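Tilar desk things, README

Written fast, will clean up later. Covers the tabletop set only. The kitchen set has its own readme, don't mix them up.

What's in here

Pictures of everyday stuff that ends up on a desk. Power strips, chargers, staplers, mugs, tape, pens, a few cables with no owner. Items came out of the Kovcombe office when we cleared the back rooms in May, plus a box from home. 800 pictures total. JPG, one folder per item, one text file per folder with notes.

Used things on purpose. Scuffs, smudges, old stickers all stay. Please don't send in new stuff straight from the package, we have plenty of clean product shots already and they all look the same.

Folders

cords_and_power
writing
paper_and_tape
cups
misc (sorry, big)

Misc needs splitting. Keys, coins, rubber bands, all in one pile right now. On the list.

Labels

One main label per picture, lower case, singular. "power strip" not "powerstrip", not "extension". If you find "extention cord" anywhere thats an old label, change it to power strip and move on. Adaptors with no cord go under "plug adapter".

Extra tags, all optional:
color (main color only, so a white strip with blue sockets is "white")
wear (none, light, heavy)
text (yes if there's a brand or any lettering you can read)
flipped (yes if the lettering is upside down)
partial (yes if the item runs out of the picture)

Power strips get more tags than the rest, mostly because people kept asking. Switch yes/no, switch color, brand if you can read it. Leave brand blank if unsure, no guessing from the shape.
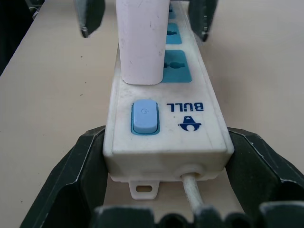 Socket count was the messy one. Rule now: count only on items where the full length shows in at least one picture in the folder, otherwise write "unknown". Half the early folders had a number somebody filled in from memory. Those got wiped. Fifteen folders still need a second look, see todo.txt.

Brand goes in exactly as printed, caps included. BULL is BULL. Logos don't get their own label, put "logo" in the notes if it's clear.

Wear is a judgement call and people disagree. Light = smudges, small scuffs, slightly off color. Heavy = cracks, missing parts, deep scratches. Dust doesn't count as wear. Coffee rings do, Dorottya won that argument.

Things to know before using

Cups are lopsided. Way too many of the same mug, it was on every desk.

Lots of pale tabletops. If you need variety in backgrounds look elsewhere or add your own.

Plugs are a mix, depends where the thing was bought. No tag for plug type. We tried, gave up.

19 pictures are blurry enough to be useless. Left in, tagged "blur". Drop them if you like.

Don't use any of this to decide if an electrical item is safe. Nobody tested the items for the set and wear tags say nothing about the inside.

Changes

v3
merged the Szekeres box into the main folders
"flipped" tag added
old "upside" tag removed, same meaning
fixed spelling of stapler (most of them)

v2
notes files moved into item folders
color tag cut down to one color

v1
first upload, 19 February 2020

Todo

split misc
second look at socket counts
rename folders with spaces in them
decide if a highlighter is a pen or a marker. Currently both, which breaks the counts in the writing folder

Adding items

New folder, short name, no spaces. Same item from a few sides if you can manage, straight down is the least useful. Take mail and badges off the desk first. Fill in the notes file before you send, I'm not chasing people for labels again.

Copy goes to the Trunora shared drive, not email, the files are too big and they bounce.

Questions or wrong labels: Dorottya Bodnár, or just leave a line in todo.txt with the folder name and whats wrong.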